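Besska Table Cover, 59 inch
Item 1206
By Fadora

If you do any kind of hobby work at home, you know how fast a nice table can turn into a sad one. The Besska is the cover we started making for our own kitchens (mine has been on since June and I still like looking at it!), and it has grown into one of our steadiest sellers. It's a heavy cotton with a wipe-clean coating on the top side and a soft brushed back that stays put when you lean on it.

The cover measures 59 by 36 inches, with a 14 inch runner to match if you'd like one for the sideboard. Glue, poster paint and candle wax lift off best once they've dried. Please keep irons and hot pans away from it, and don't put it in the dryer. A damp cloth and a little dish soap will do for most days, and twice a year you can hang it over the shower rail and give it a good rinse.

Colors: Oat, Fern, Slate
Edges: double stitched
Ships: rolled on a tube, never folded

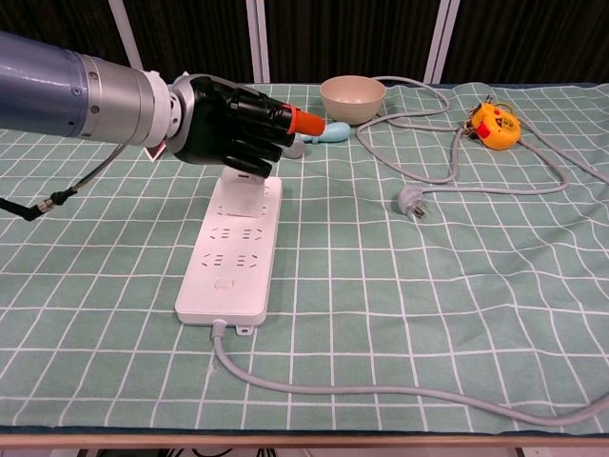 Small things on the table, orange-red and light blue.

Wondering about the round version? We call that one the Malhotra, and it has its own page. For odd sizes, write to Adwoa Dramani in our Starkeck workroom with your measurements and she'll send you a price.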